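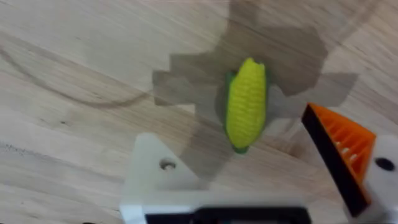 Mariann Dudás 提出，上次纪要第四项表述不准确：Nustum 遗址出土陶片的移交对象应为 Jallside 库房，而非 Jallside 展厅，两处的保管责任人和温湿度标准均不相同。会议同意更正，上次纪要其余内容确认通过。

一、Nustum 遗址出土品登记情况

登记组汇报，截至八月底，已完成编号并录入 Torutance 登记系统的器物及标本共356件，其中34件的来源信息不完整，主要缺探方号或层位号。这34件在系统内统一标为“待核”，核实之前不得办理外借、出境鉴定和公开发布。

登记组说明，缺项多出自早期发掘季的纸质标签，部分字迹已不可辨识。拟先查发掘日记和探方平面图，仍不能确定的，按“遗址采集品”登记，并在备注栏写明判断依据。备注栏上限为200字，超出部分另附说明文件，文件名与器物编号一致。

会议要求，凡改动来源字段的，须保留原始记录，不得覆盖。旧标签一律随器物保存，装入无酸纸袋，不得粘贴在器物表面。

二、编号规则

现行编号由遗址代码、年度、探方号和流水号组成。讨论中涉及以下两种情形：

可拼对陶片，拼对前各自编号，拼对后沿用最小流水号作为主号，其余号码保留为子号，不再另行分配。

同一单位出土的碎小残片，单片不足以判断器形的，按袋编号，袋内清点结果记入附表。附表格式维持不变，计量单位统一为克，保留一位小数。

对按袋编号是否影响日后查验，意见不一。

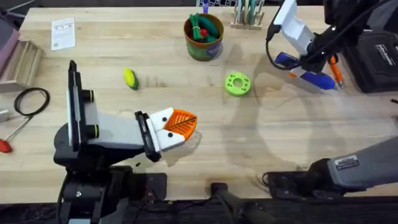 有与会者认为，一旦发生遗失或被盗，按袋编号的残片无法逐件比对，向海关和警方提供的资料也缺乏识别价值，至少口沿、器底和带纹饰的残片应单独编号并拍摄标准照。另有意见指出，全部单独编号会使登记工作明显滞后，库房架位也需要重新排布。

经讨论，采纳折中办法：口沿、器底、带纹饰及带刻划符号者单独编号，素面腹片仍按袋处理。已按袋登记的，不追溯拆分，待下次盘库时一并处理。

三、出境鉴定送检材料

拟赴境外做成分分析的取样标本，送检前应备齐下列材料：出境许可申请表、取样位置图、取样前后照片、接收实验室出具的归还或消耗声明。声明须注明样品余量的处理方式。“全部消耗”的，实验室应在分析结束后提交书面证明，由登记组存档并在 Torutance 系统内注销样品号，母体器物编号不变。

运输仍由 Ketilsson 承担。对方提交的新版合同将点交环节由双方现场签字改为扫码确认，会议不同意此项修改。扫码可作为补充，纸质点交单继续使用，一式2份，启运地和接收地各存一份。封签号码须在点交单和运输清单上同时填写，号码不符时不得开箱，应先联系登记组。

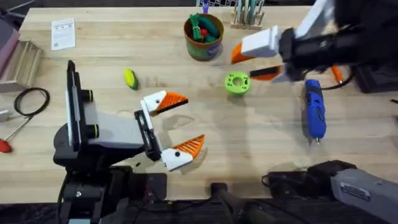

合同中关于延误责任的条款过于笼统，尤其未区分海关查验造成的滞留与承运方自身原因造成的滞留。请合同经办人与 Ketilsson 重新商定措辞，滞留期间的存放条件也应写入附件，不得仅以“妥善保管”表述。保险起止点按原合同执行，即从 Jallside 库房架位取下时起，至归还上架并签收时止。

四、系统权限

Torutance 系统中，编目账号目前可以直接导出含探方坐标的完整数据。考虑到遗址外围仍有盗掘风险，坐标字段改为默认隐藏，需要时由申请人填写用途，经登记组负责人批准后开放，期满自动收回。已导出的表格由各组自查，存放在个人设备上的应予删除，并回复登记组。

对外提供的目录只写到遗址名称，不写探方和坐标。

五、待办事项

登记组：提交“待核”器物的逐件核查表；修订编号规则第三条，加入残片分类标准。

Mariann Dudás：与 Jallside 库房核对移交清单，更正上次纪要并重新分发。

合同经办人：将延误责任和点交条款的修改意见书面发给 Ketilsson，收到答复前不签署新合同。

系统管理员：调整坐标字段权限，完成后通知各组。

Jallside 库房架位扩充方案因缺少承重数据，本次未讨论，列入下次议程。

会议于下午四时结束。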